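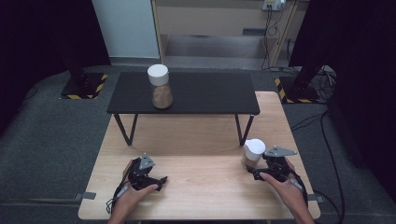 How long can ground spice be kept at home before it loses its smell? In our tests most of the strength went within 5 months of opening, and the type of lid mattered more than the shelf it stood on.

3.2 Keeping ground spices in the home kitchen

Ground spices are a delight to study – so much of their character sits in oils that start to leave the moment the seed or bark is broken. Whole seeds hold on to these oils remarkably well. Once they are milled, far more surface meets the air, and the clock starts. Earlier work has mostly looked at large stores and shipping sacks, so we were keen to find out what goes on in ordinary cupboards.

We asked 489 households in Hornitz and Magesa to keep a diary of every ground spice they opened, beginning in November. Each household noted the date of opening, the kind of container and where it stood. Small samples were posted to our kitchen laboratory in Dorasmont, where a trained panel scored them for strength of smell against fresh material from the same batch. The panel scored 972 samples in all, and the last one was logged on 25 January 2023.

Figure 1. A lidded glass jar partly filled with a light brown granular substance.

Glass jars with close-fitting lids did wonderfully well. Cumin kept this way was often scored level with the fresh batch, and coriander was only slightly behind. Paper packets folded over at the top did worst, and cinnamon in paper picked up smells from its neighbours, which one diary described as "cinnamon with a memory of onions". Tins fell in between, with a wide spread that seems to follow how well the lid fitted.

Light had a smaller effect than we expected, except for paprika, whose colour faded clearly on open shelves. Warmth was harder to pin down. Diaries recorded the distance from the cooker but not how often it was used, and we would love to see this repeated with simple thermometers. The scoring sheet, which we call the Ustodard scale, is easy to learn and can be used in any kitchen with a fresh batch to hand. Section 3.3 applies it to blends, where the parts fade at different speeds.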